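Vatthorpe Repair and Reuse Fair: was it worth the bus fare?

Posted Oct 16, 2019

I went to Vatthorpe expecting to be sold something, and I was. The fair calls itself a day of mending. The leaflet promised "55 stalls and demonstrations" in the old corn hall, free entry, tea at cost. I had a toaster that trips the fuse, a coat with a broken zip and a fairly low opinion of events with the word "reuse" in the title, having been to one in September that was mostly scented candles.

The bus drops you on the wrong side of the ring road. There are signs, but they point at the car park, and the car park is a field. If you are on foot, ignore them and go through the churchyard.

Inside it was loud and warm and hard to find anything. The plan on the wall had stall numbers on it and the stalls themselves did not. I went round twice looking for the electrical table and found it behind the stage, next to the toilets, with a queue already past the fire door.

The queue was the first thing I would complain about. You fill in a slip saying what is wrong with your item, you are handed a number, and then you stand there anyway in case the numbers are called out of order, as they were. Mine came up after an hour and a half. The woman who looked at the toaster was quick and clearly knew what she was doing. She said the element was failing, that a new one could be had but would cost more than the toaster did, and that I should stop using it. I believed her. I did wonder how this would go down in the figures. A board by the door claimed that 200 items had been "given a second life" at last year's fair, and when I asked at the desk whether that meant mended or just looked at, I was told it meant "seen". So my toaster, now in the bin at home, has presumably had its second life.

The zip was a better story. The sewing table had no queue at all, the slider was changed while I waited, and I was asked for a donation of whatever I liked. The coat has been fine so far. If the whole hall had been run like that corner I would have very little to write.

Then there are the firms. Drusance had the biggest stand, right inside the entrance, and as far as I could tell nothing on it had anything to do with mending. They sell storage: boxes, racks, shelving, all new. The argument, as put to me by a cheerful man in a fleece, is that people who can find their tools will use them. Maybe. I have always been able to find my tools and I still don't know how to rewire a lamp. The starter set was 40 pounds "for the fair only", and I noticed the same price on their website when I got home.

Peltonen, a few tables along, sell sharpening stones and do knives while you wait. I liked this one more than I wanted to. They will tell you when a knife isn't worth sharpening, and they told the man in front of me so twice. The stones are dear. I asked how long one lasts and was given three different answers by two people, so I kept my money.
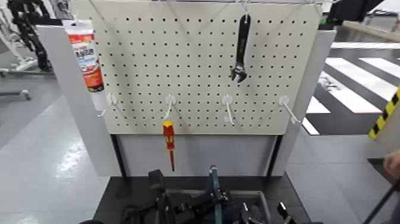
The talks were upstairs in a room with no heating. I sat through the one on the right to repair, and it was good when it stuck to washing machines. The speaker had taken one apart and could say which parts are glued in and which can be got at with ordinary tools. After that came twenty minutes on changing our relationship with objects, during which I could see several people changing theirs with the chairs. The question I wanted to put, on who is liable if a mended heater catches fire, was asked by someone else and not really answered.

I should mention Inia, the phone people, as they have had a lot of praise in the local paper. They replace screens and batteries at the table. The battery price was fair and they put it in writing, with a guarantee. The screen price depended on "what we find when we open it", and I would want to know that before handing over the phone. I saw one person walk away at that point and would have done the same.

Tea was cheap, as promised. The cake had run out by one o'clock.

The organisers say they had 1000 visitors last year and hope to beat it. I would sooner they had fewer visitors and a second electrical table. Give the stalls visible numbers, move the fixers to the front where Drusance were, and say on the board how many things left the hall working.

If you do go next year, go early and take clothes. For anything with a plug, bring a book and something to sit on.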